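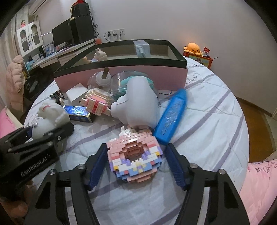 16 April 2020
By Teodora Kelmendi

Staketti Releases Version 4 of Its Purchase Approval Software

Staketti today released version 4 of its purchase approval software for small and midsize businesses. The release adds multi-level approval routing, three-way invoice matching and a rebuilt connector for general ledger systems.

Approval rules can now be set by department, vendor, project code or dollar amount. A single request can pass through up to nine approval steps, in sequence or in parallel. When an approver is marked as away, the request moves to a named substitute and the change is written to the audit log. Requests under $2,000 can be released automatically if the budget line has funds remaining.

Three-way matching compares the purchase order, the receiving record and the vendor invoice line by line. Differences in quantity or unit price are held for review — the tolerance is set by the account administrator and can vary by vendor. Held invoices appear in a separate queue and are not exported until cleared.

"Most of the requests we received concerned invoices that matched in total but differed at line level," said Senad Babić, product manager at Staketti. "Version 4 checks each line and records who cleared the difference."

The ledger connector posts approved invoices as journal entries on a fixed schedule or on demand. Failed postings are returned with an error code and the affected account number. Existing export templates remain valid and do not need to be rebuilt.

The distributor Dorkurska tested the release beginning in February. During the test, 1,977 purchase orders were processed through the new routing engine. "We moved our approval limits out of a spreadsheet and into the system," said Shahla Shirazi, controller at Dorkurska. "Month-end accruals now come from one report."

Version 4 is available to all subscribers at no added charge. Hosted accounts will be upgraded in stages, and administrators will receive notice before their account is scheduled. Customers running the software on their own servers can download the installer from the support portal — a database backup is required before installation.

Media contact: Konrad Nägeli, Staketti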